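About Ziltness

Welcome, and thanks for wandering over to this part of the website! Most people come looking for the booking form or the parking map, so if you're reading the About page you're either very thorough or you're sitting in an airport somewhere, and either way we're glad of the company.

Ziltness looks after furnished homes in Pevden and along the lake road as far as Catel, for people who need somewhere to live for a while. Our guests might be in town for a hospital placement, or between the house they sold and the house that isn't finished, or home from overseas with four suitcases and a cranky toddler. Some stay three weeks and some stay most of a year. We don't do weekends or party houses, and if you're after a hotel there are two good ones on the waterfront (the older one does a lovely breakfast).

We started with one upstairs flat on Carrilho Street, over what was then a shoe repair shop. It had a sloping floor and a hot water tank that groaned all night, and we furnished it with whatever our own families could spare. Our first guest was a nurse on a winter contract who'd planned to stay a month and stayed until the lilacs were out. She left us a two-page letter listing everything she'd had to go out and buy: a decent can opener, a second saucepan, a lamp she could read by, more hooks. We still have that letter and we still work from it, although it has grown a good deal over the years as other guests have added their bits.
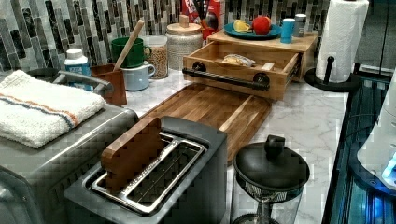 A toaster on a marble-look counter.

That's really where our way of doing things comes from. A home you're borrowing for four months needs different things from a home you're visiting for two nights. You want to cook a proper supper on a wet November evening without hunting for a colander. You want towels that have been through the wash enough times to dry you, and a spot for boots, and a drawer that's been left empty so you've got somewhere to put the takeout menus and batteries and all the rest of it. We try to think about the second week, when the novelty's gone and you'd just like the place to work.

There are nine of us now, which still feels like a crowd at the lunch table. Between us we do the bookings, the cleaning, the linens, the painting, the gardens and the endless driving back and forth, and nearly everybody has a go at nearly everything. If you ring the office at half past eight you may well get somebody who was up a ladder at eight. We've kept the laundry in-house too, in spite of the good advice we've had on the subject, and the dryers run more or less from breakfast to supper. It makes the office very cosy in winter and quite unbearable in July.
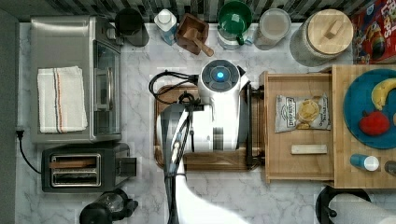 Cutting board, toaster and a striped dish towel.

We look after 70 homes at the moment. A few belong to us, but most belong to owners who live elsewhere for part of the year, or who've inherited a place and aren't ready to decide what to do with it. We're careful about taking on new ones. Somebody from the team sleeps a night in every home before it goes on the list — an old habit from the Carrilho Street days, when we learned about that hot water tank far too late. You do find things out at two in the morning that you'd never notice on a walk-through: the streetlight that lands square on the pillow, the fridge that hums, the bathroom door that won't stay shut.

If you're an owner thinking of letting your place through us, please don't rip out the kitchen first! We'd much sooner see a well-kept older home with its own character than a new one with none. Plenty of our guests ask for the older houses by name. We'll happily come by, have a cup of tea, and tell you what we'd change and what we'd leave well alone, and old door handles and taps and towel bars very often land on the second list.
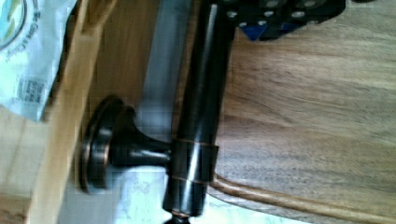 Dark bronze, with a little copper colour at the edges.

A few practical things, now that you've come this far. Pets are welcome in many of the homes, though some owners would prefer not, so have a look at the listing or give us a shout. Heat, water and internet are included in the monthly rate. We don't charge a cleaning fee at the end, and we'll never ask you to strip the beds.

The office is still on Carrilho Street, on the ground floor these days, in the old shoe repair shop. Come in if you're passing. The kettle's usually on and there's a basket of maps by the door, including a hand-drawn one of the Catel walking trails that is better than anything you'll find on your phone.

Page last updated 06/01/2025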